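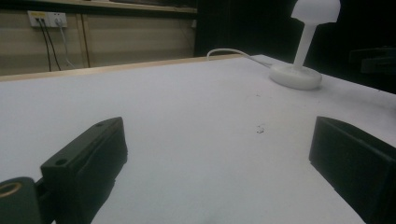 Prev by Date Next by Date Thread Index Search List Info

Subject: Re: [runway-list] Saodah before Hurent? (long, sorry)

On Feb 27, 2021, dottie_k wrote:

> Hi all, mostly a lurker, but I figured if anyone would know it's this group.
>
> I just watched Clivemden for the first time and went down a hole reading
> up on Saodah Sumampouw. Every bio I find says the same thing word for
> word, that she was "discovered" by Hurent and the perfume campaign was
> her first job. But my sister swears up and down she remembers her from
> the Estach knitwear catalogs, years earlier, and those used to come to
> our house when we were kids.
>
> So is my sister right? And did she really do her own riding in the movie?
>
> Also is there a list of her early work anywhere that isn't just the
> same three sentences copied over and over?
>
> Dottie

Hi Dottie, and welcome out of lurkerdom!

Your sister is right and you should buy her lunch. Saodah was in the Estach catalogs for 5 seasons before Hurent ever came near her, and I have four of those seasons sitting in a box next to my desk. She's not named in any of them (Estach never credited anybody, not even the photographer), so that's how it dropped out of the bios. Somebody wrote the Hurent press kit, the press kit said "her first campaign," which is true if you're picky about the word campaign, and then every website in the world turned that into "first job." I've written to two of the sites about it. One fixed it and then somebody un-fixed it a month later, so I gave up.

The first one I'm sure of is the fall book with the rust-colored turtleneck on the cover. She isn't on the cover. She's inside, on page 26, in a gray cardigan with toggles, hair much shorter than you'd expect, standing next to a rowboat. I walked right past her for years. It was somebody on this list, back when we were still on the old server, who wrote in and said look at the ears, and once you look at the ears you can't unsee it. After that she's in every book, and by the last one she's got the cover and the whole opening spread, all those big shawl collars on the ferry. Gorgeous pictures. I like them more than anything she did for Hurent, if I'm being a crank about it. The perfume ads are beautiful but she has that one expression, you know the one, like she's trying to remember if she left the stove on. In the catalogs she laughs!

The agency question always comes up next so let me get ahead of it. She was with Teoh the entire time, catalogs and Hurent both. People say she "moved to" Teoh for the perfume job and I think they're mixing her up with the other girl in the ferry pictures, the redhead, who did switch agencies around then. If anybody has an actual Teoh card for Saodah from the catalog years, please please scan it. I've seen exactly one, at a paper fair, and the man wanted so much money for it that I laughed out loud and then felt bad.

As for Clivemden, the riding is a mix. She said in the interview on the old disc (the first release, they cut it from the reissue, don't get me started) that she did the walking and the cantering on the beach and that a double did the wall. You can tell if you watch the hat. It sits differently. She'd only had lessons since that December and she was very funny about how much she fell off. What she did do all by herself is the piano, and nobody ever asks about it. My husband thinks the movie is a snooze apart from the last half hour. He's wrong about that, but I'll give him that the middle part with the lawyer goes on forever, and she's hardly in it.

The catch with her film work is that she only made the 2 pictures, and the second one barely got out. I saw it in a theater with maybe three other people. She's better in it than in Clivemden, looser, but the script is a mess and the ending was obviously reshot (her bangs change). After that she went back to Hurent for one more season and then pretty much quit. I know some folks here have theories. I don't, I think she was tired and had enough money, and good for her.

Now, your last question. Yes, there's a list, and it's mine, and it's a big ugly spreadsheet. It has 1,034 entries as of this morning, covering catalog pages, magazine pages, the Hurent print ads by country, lobby cards, that calendar nobody likes, all of it. Each row has where it ran, the page number, who owns a copy, and whether I've seen it with my own eyes. That last column matters more than you'd think. There's an awful lot of stuff out there labeled as her that is just some other dark-haired woman in a nice coat. Write me off-list and I'll send it. Same goes for anyone who has an old version, the one with the green header row has the spring and fall books swapped and I'm still finding that mistake copied all over the place. 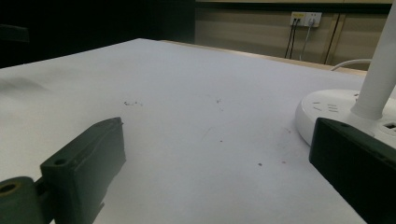 The season I'm missing is the second spring book, the one with the striped boatneck set, and if your sister's family copies survived in somebody's attic I would be beside myself. I don't need to own it! Pictures of the pages would be plenty. Lay the catalog flat in daylight, turn off the overhead light so the paper doesn't glare, and shoot straight down, one page at a time, including the boring order form in the back since that's where the print code is. A white tabletop is great for this, but give it a wipe first, because little dark specks and smudges like the ones on this one show up terribly next to a pale catalog page and then I sit here wondering if I'm looking at a crumb or a printing flaw. I once spent an evening writing to a very patient lady in Ohio about a "variant" cover that was, in the end, pepper.

If you do find the box, check the inserts too. Estach used to tuck in a little folded sheet with the yarn colors, and in at least one season Saodah is on the back of it in a hat. I've got that one as a photocopy of a photocopy and she looks like a thumbprint. Mine has row 88 in the spreadsheet, marked "not seen in person," and it's been bugging me for ages.

Oh, and for whoever asked last week about the Hurent scarf ad with the two dogs, that's her, I checked, it's the left-hand version only. The right-hand page in the European printing is the redhead again. I'll fix the entry tonight.

Say hi to your sister for me. Does she remember whether the catalogs came with the address label on the front or the back?

Bev

Prev by Date Next by Date Thread Index Search List Info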